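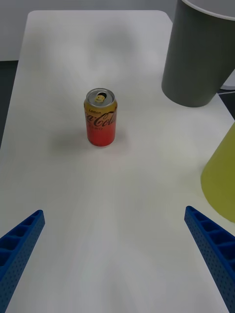
Notes for Session 2: Teaching by Teleoperation

Okay, so last time we moved the arm around by hand, and plenty of you found out how heavy it feels once you're fighting the joints (sorry about the elbows!). Today we drive it remotely, with the leader arm on your side of the bench and the follower copying you. I like this way better and I'll try not to be too smug about it.

The job is can to bin. Pick up the drink can, carry it over to the gray container, let go. Sounds like nothing, right? Then you sit down with only the wrist view to go on and you drive straight past the thing.

A few habits I'd love you to pick up early. Start with the fingers wide open and the can well ahead of you, somewhere near the middle of the view. Come in low and slow. Keep the can between the two fingertips the whole way, and if it drifts to one side, fix it while you're still far off. Close gently, because an aluminum can dents and then your next demo has a different can in it, as far as the policy is concerned.

Please don't pause in the middle to think! I know, I do it too. The recorder keeps running and the robot learns to stop and stare. If you get lost, scrap the take and start over.

Move the can a little between takes. Crisóforo Trujillo ran this lab in March and his group left it on one spot for all 300 demos. Gorgeous recordings, and the arm went to that spot forever after, can or no can.

Our shared set, Nutetti, has 2052 takes in it right now and I'd like to see 2335 by the time we train. Save yours under your bench name, and mark the bad ones as bad instead of deleting them (we'll use them in the section on failures).

For next time, read the Hwang handout up to the part on action chunks and bring one take you're unhappy with. Logs are due 11th June.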